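Sheep Farmers Asked to Join Second Season of Lameness Study

Flocks needed before end of December

Sheep farmers have until the end of December to sign up for the second season of a study into footrot, one of the most common causes of lameness in sheep. The study is run by Warnano, an independent livestock health group based in Altmont, and is open to any flock of 21 or more breeding ewes.

Footrot is a bacterial infection that spreads from animal to animal through wet pasture, muddy gateways and crowded pens. Affected sheep lose weight, ewes produce less milk, and lambs grow more slowly. Most farmers treat cases as they find them, but there is little agreement on how soon after the first signs of a limp a sheep should be caught and looked at.

The Warnano study compares two approaches. In one group, any sheep seen limping is caught and examined the same day. In the other, lame sheep are gathered and examined once a week, on a Monday. Both groups get the same treatment under the direction of the farm's own vet, and any animal that is badly lame is seen at once whichever group it is in.

A total of 405 ewes took part in the first season, on farms in the Altmont and Gralmont areas. Results from that season are still being checked and will not be released until the second season is complete.

"We had good support from farmers last year, but the flocks were mostly on heavy lowland ground," said Ultan Phelan, who leads the study. "We would like to hear from people with hill flocks and from anyone on lighter soil. Lameness does not look the same on every farm, and the study needs to reflect that."

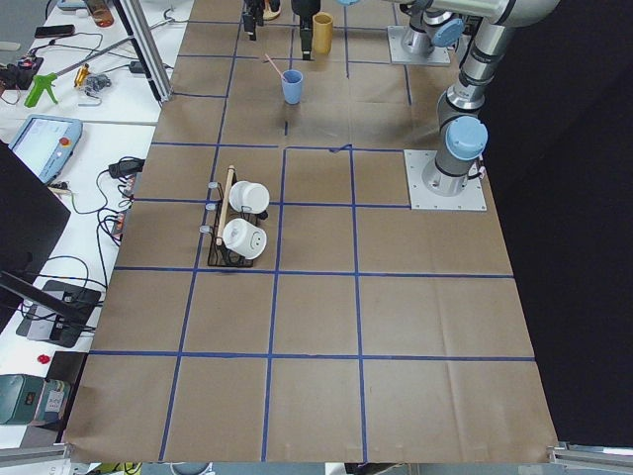 Farms that join will be visited 5 times over the season. At each visit a member of the field team will score how the sheep walk, look at the feet of any that are lame, and take swabs from a small number of animals. Visits are booked in advance and start at 7 a.m. unless the farmer asks for a later time. Between visits, farmers keep a simple record of which sheep were lame and what was done. The record can be kept on paper or on a phone.

There is no charge for taking part. Warnano pays for the swabs and laboratory work, and each farm will get a written report on its own flock at the end of the season. Farm names will not be published.

Lachlan Maihi, who keeps sheep at Paucar Farm outside Gralmont, took part in the first season and has signed up again.

"The record keeping took me a few minutes in the evening," he said. "I was in the weekly group, and I found it useful to have a set day for it. I had ewes on my list that I would have said were fine if you had asked me from memory."

To be eligible, flocks must stay on the same farm for the whole season, and all sheep must have ear tags that can be read individually. Flocks vaccinated against footrot in the past year cannot be included this time. Farmers who buy in replacement ewes during the season can still take part but will be asked to keep the new animals apart for the first 21 days.

Farmers who are unsure whether their flock qualifies are asked to get in touch anyway. Sign-up forms are available from the Warnano office in Altmont and from veterinary practices in both areas. Completed forms can be handed in at the office or returned by mail.

Media inquiries should be directed to Ultan Phelan at the Warnano office.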